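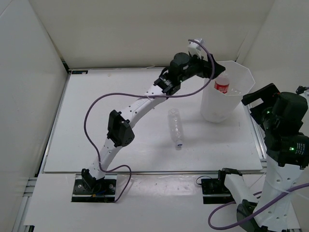
my bin w/ the red label bottle in it

Do bottles go in with the label on??
Liesl Ortner
Just moved to Sirncombe, plastics pickup is new to me. Small white see-through bin, wide at the top, gets full in 2 days. Do I peel labels first? Caps on or off? And can I squash them - mine stand up and eat all the room.

Najwa Azar
Leave the label. They come off at the plant, at least thats what the July flyer said. Rinse, squash flat, cap back on after. I got 67 in one big bag last month doing it that way, no complaints from the crew.

Chia-hao Pan
i peel mine. takes 3 seconds

Suha Karam
Label is fine, agree w/ Najwa. Caps I'm less sure, our old place wanted them off. Call the town desk before 4 pm, they pick up fast. Also don't line the bin with a grocery bag, they left mine at the curb becuase of that.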